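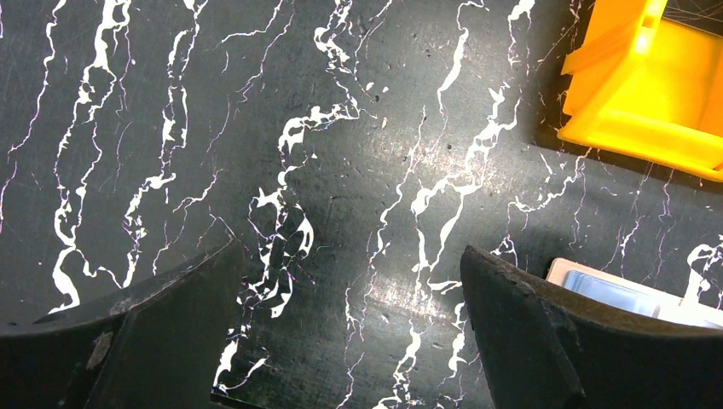
Holham Community Board > House & Home > Kitchens
Thread: Sealing a countertop every year, yes or no?

gravelpit63
Bought a house in Holham in March. The previous owners left us a binder. In the binder is a page about the kitchen counters that says "SEAL EVERY YEAR" in capitals, underlined twice, and no mention of what the counters are made of. My brother-in-law says stone. My wife says stone. I say it was a cheap house.
Do I seal them or not? A quart of the Grorngate sealer is 19 bucks, so it's not the money, it's the Saturday-type feeling of the job.

oldgrout
Water test. Put a spoonful of water on it, go do something else for 15 minutes, come back and wipe. Dark spot means it's drinking and wants sealer. No dark spot, leave it alone and go fishing.

mrs_tansy
Seal it anyway. We seal ours every spring and have never had a stain.

oldgrout
I wear a hat every spring and have never been hit by a meteor.

mrs_tansy
Charming as always. Some of us cook with beets.

lintel_and_son
Look underneath before anybody buys anything. Pull out the top drawer, get a flashlight, look at the bottom of the counter. Stone is stone all the way through. If you see brown board, you have laminate, and putting stone sealer on laminate gets you a sticky film that picks up every crumb until you move out.

gravelpit63
Drawer's out. It's brown board. It also has a price written on it in pencil, which I won't be sharing with my wife.

mrs_tansy
Are you sure? Some stone is put in over a plywood sheet.

lintel_and_son
She's right about that, some is. Check the front edge by the sink cutout. You'll see the layers there.

gravelpit63
Layers confirmed. Board, then something as thick as a playing card with the pattern on it. So the binder people were sealing a playing card once a year for however long they lived here.

dunkirk_dave
That explains the sticky. You didn't mention sticky but I bet it's sticky.

gravelpit63
It's sticky by the stove. I thought that was bacon.

dunkirk_dave
Could be both. Dish soap and warm water first, then rubbing alcohol on a rag, small patch at the back where it won't show. Don't use a scrub pad. I used a scrub pad on my Ukora top and now there's a dull patch 7 inches across where the toaster lives. The toaster lives there forever now.

oldgrout
Skip the alcohol, use mineral spirits. Alcohol just pushes it around.

dunkirk_dave
Mineral spirits in a kitchen, great, everything tastes like a garage.

oldgrout
You rinse it after. With water. It comes out of the faucet.

pella_q
Or rip it out. Marinho quoted us 2,000 for a small L in real quartz, and quartz doesn't need sealing either, so you'd have the pleasure of ignoring the binder at much greater expense.

mrs_tansy
I still think a coat of something wouldn't hurt.

lintel_and_son
It already has, ma'am.

gravelpit63
Update, 2021-08-28. Alcohol took off most of it. Spirits got the strip behind the stove, so you can both stop messaging me. The binder has another page about waxing the garage door. Starting a new thread.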